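## 4.3 Recording a folding task at the Clusdale line

This section applies to staff moving from manual folding to the Silero cell. The cell folds single garments; sorting, stain checks and final stacking stay with the operator. For the first 40 shifts, operators also record grasps by hand with the two-finger gripper.

1. Clear the table and wipe both finger pads with a dry cloth.
2. Check that the square markers below the pads are clean and flat.
3. Log in at the Flenley terminal and select **Record > Garment**.
4. Lay one garment on the table. Do not smooth it first - the cell has to handle creased stock.
5. Lower the open gripper until a fold of cloth lies between the pads.

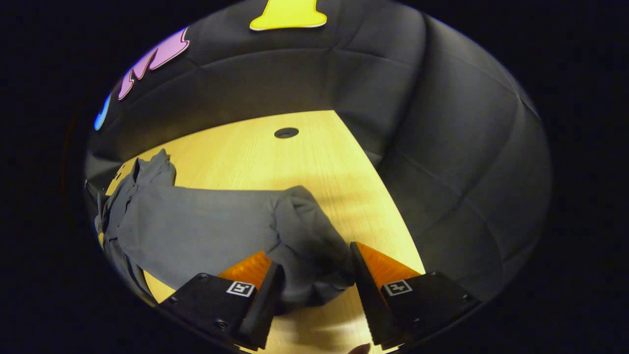 *Figure 4-2. Fingers lowered to a gray garment, fold between the orange pads.*

6. Close slowly, lift, and complete the fold as listed on the work card.
7. Release the cloth and press **Save**. Discard any recording in which the cloth slipped.

**Caution:** Keep your free hand away from the pads while closing.

**Note:** A full set for one garment type is 244 saved recordings. Partial sets can be resumed on a later shift by any operator.

### 4.3.1 Changes to operator duties

Recording time counts as line time and is entered under code 29. The hourly folding target does not apply while a recording session is open. Once the cell runs a garment type unattended, the operator at that station moves to inspection and clears stops as they occur. Error 315 (no grasp found) is the most common stop; re-lay the garment and press **Resume**. If it repeats on the same item, fold by hand and mark the item in the Murakami log.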